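Vurska Cart-Top Tidying Set: Read Me First

Welcome, and thank you for taking an interest in our little collection! Vurska is all about clearing up the small things people leave on top of a drawer cabinet — drink cans, bottles, bowls and the like. Perla Cuevas started it in October at our Hosurside rooms, and it has grown to 3,571 pictures over 26 sessions.

What is on the cart

The furniture is a light gray metal cabinet with drawers below and a flat top with slightly raised edges, which we have grown rather fond of. Crushed cans are labeled by their main color, so you will meet "can, green" and "can, gold" quite often, and a bowl is simply "bowl, white" whatever it was used for. Clear bottles get one label for bottle and cap together, even when the bottle is tipped at an angle and the cap points off to one side.

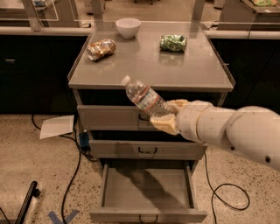
Notes on the labels

Please keep "crushed" and "whole" cans apart if you add your own, as we mixed them up in 4 early sessions and spent a long evening putting them right. Drawers are marked "open" even when they are pulled out only a little.

Last updated November 8, 2021. Corrections are very welcome — send them to Perla and she will add them to the next version.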